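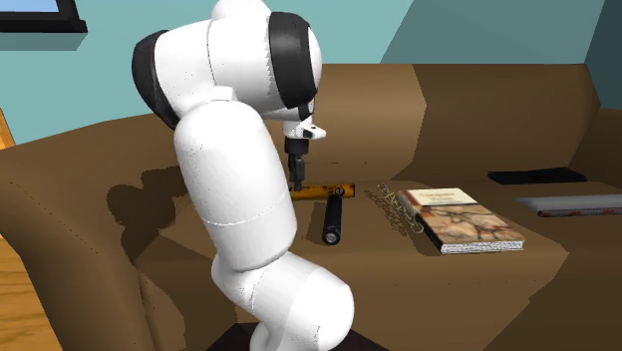 Forum > Robotique domestique > Simulateurs et jumeaux numériques

Sujet : Fitora, pack « Salon » -- quelqu'un l'a pris ?

mirabelle_6axes
Bonjour à tous. Je tourne autour du pack Salon de Fitora depuis un moment. Pour ceux qui ne connaissent pas : un abonnement, un bras virtuel, des pièces meublées, des objets à ramasser, et une promesse en page d'accueil selon laquelle votre politique de saisie « quittera le canapé prête pour le monde ». Je voudrais savoir si c'est utilisable ou si je paie 345 euros par an pour regarder un bras blanc hésiter au-dessus d'un coussin. Mon besoin : trier de petits objets qui traînent sur une assise. Cylindres, livres, bazar.

tonton_couple
Abonné depuis août. Réponse courte : oui, tu paies pour regarder un bras hésiter au-dessus d'un coussin. Réponse longue : il hésite très bien. Les contacts sont propres, la pince à deux doigts répond correctement, et les objets ne traversent plus le canapé depuis la dernière mise à jour. (Avant, j'ai perdu un livre dans l'assise. Comme chez moi, remarquez, donc côté réalisme rien à dire.)

Fil_de_Fer
Je ne partage pas l'enthousiasme. Le canapé est un polyèdre marron. Un bloc. On pose un objet dessus, rien ne s'enfonce, rien ne bascule vers le pli du dossier. Or c'est bien ça le problème des canapés, les vrais : ça s'enfonce et ça avale. Entraîner une saisie là-dessus, c'est apprendre à nager sur un tabouret.

tonton_couple
Personne n'a dit que c'était un simulateur de mousse. Pour les cylindres couchés, ça marche : descente à la verticale, on ferme, on remonte. J'ai fait 1 704 essais avec un tube jaune et je rate surtout quand l'axe du tube est mal estimé, ce qui est ma faute et pas celle de Fitora. Enfin, celle de mon code. On se comprend.

Fil_de_Fer
1 704 essais avec le même tube jaune. Je ne commente pas.

tonton_couple
Tu viens de le faire.

Funmilayo Uzor
Bonjour, j'utilise le pack pour des travaux dirigés, donc un avis un peu différent. L'installation prend dix minutes, mes étudiants arrivent à une première saisie dans l'après-midi, et ça vaut déjà quelque chose. En revanche :
-- la chaîne métallique est une plaie. Elle est livrée dans la liste des objets comme si de rien n'était. Dès qu'on la pince par un maillon, le temps de calcul s'envole et le reste se met à vibrer.
-- le livre à plat est quasi impossible à prendre par le dessus avec la pince fournie. C'est normal physiquement, mais la doc propose quand même l'exercice au niveau 2. Au niveau 3 on vous demande de l'empiler. Les groupes en déduisent des choses sur moi.
-- les ombres portées sont jolies et elles mettent dedans les détecteurs naïfs. L'ombre du bras tombe en plein sur l'assise, et un objet noir posé à cet endroit disparaît pour la moitié des groupes. Je le range dans les qualités, eux non.

mirabelle_6axes
Merci, très utile. Les ombres, on peut les couper ?

Funmilayo Uzor
Oui, dans les réglages de rendu, sous un menu qui s'appelle « Ambiance ». Ne me demandez pas. Mais gardez-les : si votre détecteur tombe en panne dès que le bras passe devant la lumière, autant l'apprendre chez Fitora que dans un vrai salon.

Lawal Ogundipe
Je passe pour la concurrence, tant pis pour moi. J'ai comparé avec Drendholm pendant ma période d'essai. Drendholm a des coussins déformables, Fil_de_Fer serait aux anges. Il a aussi un temps de chargement pendant lequel on peut monter un canapé réel. Sur ma machine, la même scène tourne confortablement sous Fitora et rampe sous Drendholm. Pour du tri d'objets rigides, j'ai gardé Fitora. Pour du textile, j'aurais fait l'inverse.

Fil_de_Fer
Voilà, enfin quelqu'un qui dit « déformable ».

Lawal Ogundipe
J'ai dit aussi « rampe ».

pignon_sur_rue
Question bête : le bras, on peut le déplacer ? Dans la démo que j'ai essayée il est planté au sol juste devant le canapé. Dans mon salon, à cet endroit, il y a des jambes.

tonton_couple
Oui, la base se déplace dans l'éditeur. Par contre rien ne t'avertit si tu la mets hors de portée. J'ai passé une soirée à déboguer un planificateur alors que le bras était simplement trop loin du dossier. Il se tendait poliment vers la télécommande et s'arrêtait.

pignon_sur_rue
Comme nous tous.

Cu_et_chuchotements
Il y a l'extension Cù aussi, qui ajoute un chien dans la pièce. Je l'ai prise. Le chien ne fait rien. Il se couche devant le bras et bloque toutes les trajectoires. Meilleur achat de l'année.

mirabelle_6axes
Et le transfert vers un bras réel, quelqu'un a essayé ? C'est un peu la phrase de la page d'accueil, quand même.

Lawal Ogundipe
Essayé avec une pince Gonlow, deux doigts fins, assez proche du modèle. Les cylindres passent bien après recalage de la caméra. Ce qui casse, c'est le frottement : les valeurs par défaut sont généreuses, tout colle un peu aux doigts. Dans la vraie vie ma lampe de poche roulait. Baisse le coefficient et randomise-le, ça se joue en 3 lignes dans le fichier de configuration.

Fil_de_Fer
Et ton canapé réel, il s'enfonçait ?

Lawal Ogundipe
J'ai utilisé une banquette en bois.

Fil_de_Fer
Je n'ai plus de questions.

Funmilayo Uzor
Il a quand même raison sur le frottement. À noter que le support répond, en un jour ou deux, et qu'ils ont reconnu le souci de la chaîne. La réponse disait « comportement connu », formule que je compte réutiliser à la correction des copies.

mirabelle_6axes
Bon. Je prends le mois d'essai, je baisse le frottement, je garde les ombres, je vire la chaîne. Je reviens avec des chiffres.

tonton_couple
Évite le tube jaune, on s'attache.

Fil_de_Fer
Et pose un vrai coussin quelque part, par principe.

mirabelle_6axes
Premier retour : installé, lancé, base placée. Hors de portée, évidemment. Je la rapproche et je recommence demain.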